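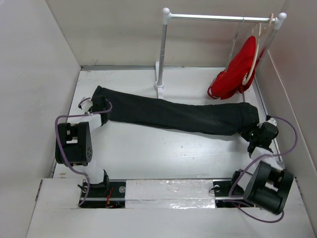
Two-arm cell with a pair of black trousers held between the left and right grippers. Credit: Notenero

Notenero publishes full report on garment-handling fault and releases the fix to all users

Slow pull on folded fabric went unnoticed by the arms' force limits; new check now stops it within one control step

Notenero today released its full report on the over-tension fault that halted its garment-handling trials in April, along with the software change that corrects it. The report, the logs and the test procedure are free to download, and we are delighted to be able to share all three at once.

The fault showed up during a long run on the Plultetti two-arm cell, in which the arms pick up a garment at both ends, pull it straight and lay it out for folding. In 6 of 840 cycles, the arms kept moving apart after the fabric was already tight. Five of those cycles ended with a slipped grip. In the sixth, a seam gave way at the waistband and the left arm swung outward before the safety stop caught it. No one was hurt and no one was inside the guarded area, but the arm traveled farther than it should have, and the team shut down both cells that same afternoon.

"We had a stop that worked and a garment that didn't survive," said Tia Tindall, who leads the handling team. "The stop is there for the day everything else fails. We don't want to be leaning on it, so we pulled the plug and went looking."

What went wrong

Each arm had its own force limit, and neither arm went over it. The trouble was in how the two limits were read. When one arm sensed resistance it eased off a little, the other arm took this as slack and pulled a little more, and the pair crept apart over several seconds. Stretchy fabric hid the effect. Stiffer trousers, with the legs folded together, did not stretch enough to hide it, and the load built up at the waistband.

Chang-ho Kang found the pattern by laying the two force logs on top of each other, something the standard viewer did not allow. "Each log looks perfectly healthy by itself," he said. "Put them together and you can see the arms arguing! I must have replayed it twenty times that evening, it was such a clear picture."

A second, smaller problem came out of the same review. The cable to the right gripper on one cell had been routed with too little slack, and at full reach it added a small steady load to the force reading. It did not cause the fault, but it made the reading less reliable. The routing guide has been redrawn with a minimum loop size.

What has changed

The new release, Hurkus 6, treats the two arms as one system whenever both are holding the same item. It compares the distance between the grippers with the combined force, and if the distance grows while the fabric is tight, both arms hold still and the grippers open together. Top speed during the pull has also been lowered until a full year of data is in.

The team then repeated the original test for 1,000 cycles, 400 of them with trousers and other heavy fabrics. There were no over-tension events and no torn seams. Slipped grips still happen, mostly on slick linings, and the report lists every one of them.

Roy Inskip, who reviewed the work for Peixoto, the first outside workshop to use the cell, asked for one addition, and got it: a light on the guard that stays on after any tension stop until a person resets it. "My people need to know why it stopped before they open the door," Inskip said. "It's a simple thing and I'm very pleased to see it in there."

What users should do

Anyone running a two-arm cell on an earlier version should install Hurkus 6 before the next session with fabric. Sites that cannot update right away should run single-arm tasks only. Cable loops should be checked against the new guide with the arms powered down, at full reach and at rest.

Notenero would love to hear from anyone who has seen similar behavior, on this cell or on any other two-arm setup – logs are welcome in any format, including incomplete ones.

Press contact: Beryl Catterall, Notenero press office
Technical questions: Declan Lightfoot, handling team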